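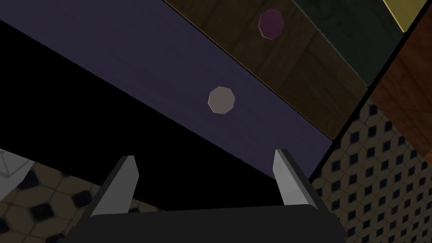 Wrist view, sim, bottom drawer task. Gripper open, gray knob on the purple front.

Opened by: Atieno Makori
Component: Jarka policy, drawer tasks
Status: in progress

Success on the purple drawer dropped after we switched to randomized textures. The other drawers held steady. Same 300 eval seeds as the November run, same checkpoint family.

Tried so far:

1. Re-ran with textures fixed. No change, so it isn't the randomization.
2. Checked the knob collision mesh. Fine.
3. Raised the shadow ambient term from 3 to 5. Small gain — not enough to close.
4. Naomi Simiyu pulled wrist views from the same house to see how the encoder handles dark regions. Depth is close to useless in the black areas, and the purple panel next to one gives a hard edge that the policy may be reading as a drawer lip.
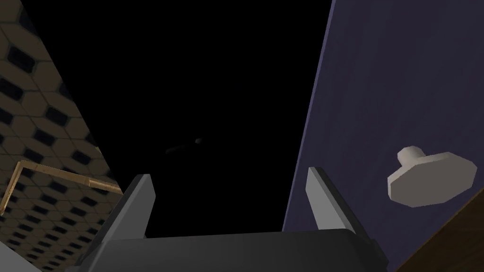
5. Retrain with 3,000 extra demos under low light. Queued on Ornitz, waiting for a slot.

Comment, Hipólito Cáceres: Please log the approach angle too. I suspect we come in too low on the bottom drawer.

Comment, Atieno Makori: Added to the eval script. Will post numbers when the retrain is done.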